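Terovine Shared Workroom
Minutes of the spring members' meeting, May 15, 2024

Present: most of us, plus two of the Sugiyama people from next door who came for the part on the shared hallway and stayed for the cake
Sorry they couldn't come: the bookbinders (all of them, they have a fair)
Notes: Junpei Kudo

I said I'd take notes this time, so if you said something brilliant and it's missing, tell me and I'll put it in. We started late. The kettle was slow and we were still arguing over who sits on the wobbly stool.

1. Last meeting's minutes

Everybody was fine with the November notes except for the line that says the window was "fixed." It was propped. I've changed the word. The window is still propped, and the landlord has been written to again.

2. The big table

This took up half the evening, so bear with me!

For those who haven't been in lately, the new wooden table is in and it's lovely. Very pale, almost cream on the side nearer the window, with those big looping grain patterns you can stare into when you should be cutting something. We had set aside 600 dollars and the final bill was 438, delivery included, so well done to the screen printers for talking the shop down. The difference stays in the workroom pot for now (see item 6, where we spent it three times over in our heads).

The question was how to look after it. The old table was a wreck from day one, so we all treated it like a wreck. You could put a hot pan on it and it hardly showed. I'd really like us not to do that again, and I said so, possibly at length.

What we agreed:

Cutting happens on a mat. Always, even for one tiny snip of thread with the craft knife. The mats have moved to the rack by the door so you walk past them on the way in.

Glue, dye and ink go on the old door on trestles at the back. The screen printers asked if they could use the end of the big table if they put down plastic, and we went back and forth on it for a good while. It's a no until the fall, then we'll talk again.

Mugs are okay with a coaster. I know. I voted against the coaster rule and lost. One of the bag makers has offered to sew us a stack from scraps, and she'd like it noted that she takes color requests but not complaints.

Wipe it down with the damp cloth, then the dry one, going along the grain. No sprays. Somebody asked about the Flosley cleaner under the sink and none of us knew whether it was meant for wood, so it's been moved to the bathroom shelf and it can live there.

We didn't settle the matter of oiling. Half the room likes the matte look as it is and the other half thinks it'll drink up every spill without a coat of something. I've asked the shop what they put on it, and I'll pass on whatever they tell me.

3. Things left on the table

Oh boy. So we have a lovely table, and it has turned into the place where coats, bags, hats and half-finished sewing go to sit. I'm as bad as anyone. My lunch bag was there for the whole meeting and was pointed at.

The trouble is mostly with black stuff. Nearly everyone in this building seems to own everything in black cloth, and when there's a lump of it on the table you can't tell if it's something you wear, something you carry or somebody's commission. The quilters moved a pile last month thinking it was offcuts, and it was a customer order. It was found again, no harm done, but there was a tense afternoon.

We decided that the table gets cleared at the end of every session by whoever leaves last. Anything without a name on it goes on the blue shelf in the hallway, and stays there for 30 days. After that it goes to the thrift store. Please put a name in your things! A bit of masking tape is plenty. The embroiderers wanted to make it a nicer system with little cloth tags, and if they want to make the tags then we're all for it, but tape will do in the meantime.

If anything like it is missing from your bag or your coat hook, go and look at the blue shelf first and ask on the list second.

There was a long side conversation here about whether a strap counts as part of an item when you're describing it as lost. I stopped writing. Sorry.

4. Hooks and the Gosero rail

The reason so much ends up on the table is that there's nowhere else to put it, and several people said so quite loudly. The hooks by the door are full of aprons, and a fair few of those aprons belong to people who left last year.

The Gosero rail that was bought for the old room is still in its wrapping behind the fabric bins. We all forgot we had it! The screen printers will put it up on the wall between the sink and the window, at a height the shorter members can reach (I'm one of them, thank you). They want an hour when the room is quiet for the drilling. I'll put a note on the door when I know.

Old aprons: take yours home by the end of the month. The rest get washed and become spares for the open evenings.

Somebody suggested assigned hooks. Somebody else said it would feel like kindergarten. We left it.

5. Shared hallway

The Sugiyama people were very nice about this and I'd like us to be nice back. They need the hallway clear wide enough for their hand truck in the mornings, and our folding chairs keep creeping out there. The chairs will now be stacked inside, to the left of the fabric bins, flat against the wall. The blue shelf can stay where it is, they measured and it's okay.

They also asked if the person who plays the radio in the early morning could shut the door. The person was in the room and agreed right away.

In return they're happy for us to use their recycling bin for cardboard as long as it's flattened. Flattened means flat, please, with the tape cut.

6. Money

Short one. Rent is paid, the electric bill was a bit lower than we feared, and there's the leftover from the table. Ideas for spending it: a better lamp over the cutting end, a second iron, a proper rug for under the stools, a decent kettle. The kettle got the biggest cheer. The lamp got the most sensible arguments, and the quilters made a good case that in the afternoon the light on that table is soft and even and really pleasant to work in, but by evening you're squinting at your seams.

We'll get prices for the lamp and the kettle and choose next time. If you've got a lamp at home you don't use, speak up before we buy one.

7. Open evening

The next open evening will run with 2 tables set out, the big one for hand sewing and the trestle for printing. Visitors' coats go on the new rail if it's up by then and on the chairs by the wall if it isn't. We'd like to keep the big table free of our own stuff for that one so people have room for their elbows. I offered to do the tea. The bag makers will bring the zipper box and show people how to swap a zipper pull, which was the hit of the last one and made a terrible mess of the floor.

We need one more person to do the sweeping at the end. I looked around hopefully and everybody became very interested in the cake.

8. Anything else

The stool still wobbles. I turned it upside down and one of the feet is missing its pad. If you've found a small round felt thing, that's it.

The good scissors are back in their drawer. Whoever had them, thanks for having them sharpened!

Could people stop storing thread in the cookie tin. There are those of us who get our hopes up.

The key to the supply cupboard sticks if you turn it the obvious way. Lift the door slightly first.

To do
Me: ask the shop about the finish, note on the door for drilling day, tea for the open evening, take my lunch bag home
Screen printers: put up the rail
Bag makers: coasters, zipper box
Quilters: lamp prices
Everyone: names in your things, old aprons home, cardboard flat

Next meeting is in November, same room, and I'll send the time around once the bookbinders are back and can tell me when they're free.

Junpei

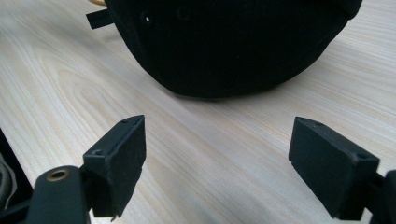 Item 3: black cloth on the pale wood table.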